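ブロックを色で分けることにした

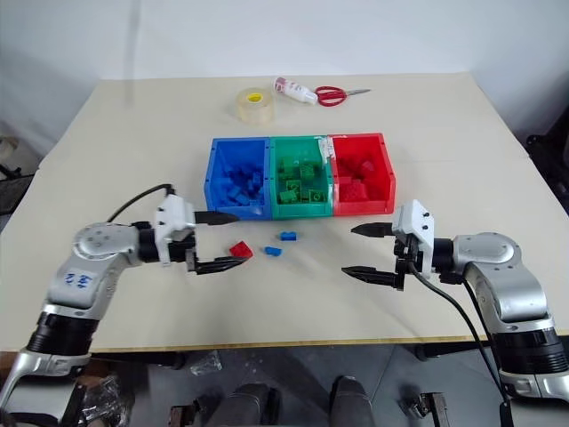
左から青、緑、赤。手前の三個はまだ入れていない分。

九月に入ってから、家のブロックを少しずつ片づけている。もともとは大きな布袋ひとつに全部まとめて入れていた。遊ぶときは袋ごと床にひっくり返し、終わったらまた袋に戻す。戻すのは楽だが、欲しい部品を探すのにやたらと時間がかかる。袋の底に細かいものがたまり、毎回それが一緒に出てくるのも気になっていた。

最初は形で分けるつもりだった。二列のもの、一列のもの、薄い板、斜めのもの、という具合に。前に一度やって、二週間でやめている。分類が細かすぎて、戻すときに迷う。迷うと手が止まり、結局どこかの箱に適当に入れてしまう。

今回は色だけにした。箱の色と中身の色を同じにしておけば、ラベルを読む必要がない。ダーシーはまだ字を全部は読めないので、その点でも都合がいい。

箱は手前が低くなっているタイプで、三つ並べて机の真ん中あたりに置いている。手前から手を入れられるので、引き出す動作がいらない。深い箱だと下のほうが死蔵になるが、これくらいの深さなら底まで見える。

緑と赤の境目に白っぽい紙のようなものが貼りついているのは、そのうちきれいにするつもりでいる。爪でこすってみたが、端がぎざぎざになっただけだった。レオニーさんに聞いたら、ドライヤーで温めてからゆっくりはがすといいらしい。まだ試していない。

分ける作業そのものは単純で、トレーに少しずつ出して、一色ずつ拾っていく。三色いっぺんに分けようとすると目が疲れる。まず青だけ拾い、残りから赤を拾うと、最後に緑が残る。一回に出す量は両手に軽く一杯くらいがちょうどよかった。それより多いと、下になったものを掘ることになる。

せっかくなので数えた。全部で1306個あった。このうち黄色と白と黒が合わせて400個で、これは箱が足りないので元の布袋に入れたままにしてある。灰色は濃いのと薄いのがあって、どちらに入れるか決めかねている。灰色だけで157個。ひとまずジッパー袋に入れて棚の上に置いた。

三色の分は一度に全部は箱に入らない。よく使うものだけを箱に入れて、残りは色ごとに袋に分け、押し入れにしまった。足りなくなったら袋から足す。箱をいっぱいにすると、手を入れたときに縁からこぼれる。

赤いブロックは赤い箱に入れると見えにくい。青と緑はまだいいのだが、赤は箱の色とほとんど同じで、ぱっと見ると量がわからない。ここは白い箱にしたほうがよかったかもしれない。ただ、色を合わせたおかげで戻す場所を間違えないのも確かなので、しばらくこのままでいく。

机の奥には梱包用の透明テープとはさみも置いてある。リドカムのフイアさんに送る荷物がまだ終わっていないためで、これが済んだら引き出しに戻す。はさみは柄が赤いので、赤い箱のそばに置くとまぎれそうな気がしたが、大きさが違うので今のところ困っていない。隣に寝かせてある白いボトルも、本来の置き場所は別のところだ。立てておくと倒しそうなので横にしている。

洗うかどうかも少し迷った。布袋の底にあったものはほこりがついていたので、そこだけ洗濯ネットに入れて、ぬるま湯と食器用洗剤で押し洗いした。すすいだあと、タオルの上に広げて一晩。裏側のくぼみに水が残るので、途中で一度向きを変えた。翌朝見たらまだ湿っているものがあり、もう半日置いた。全部を洗うのは手間なので、残りは乾いた布でふくだけにした。

始めてから4日たった。ダーシーは遊び終わると、だいたい自分で箱に戻している。たまに緑の箱に青が混ざっているが、見ればすぐわかるので、気づいたときに移す。ユアンは色を気にせず近い箱に入れる。言えば直す。

机の上に何個か残るのは、もうそういうものだと思うことにした。夕食の前に机をふくので、そのときに拾って入れている。

次は黄色と白と黒の箱をどうするか。同じ形のものを買い足すと、横一列では机の幅に入るか怪しい。二段にできる棚があるとクリサンシさんに教えてもらったので、今度寸法を測ってみる。灰色はそれから考える。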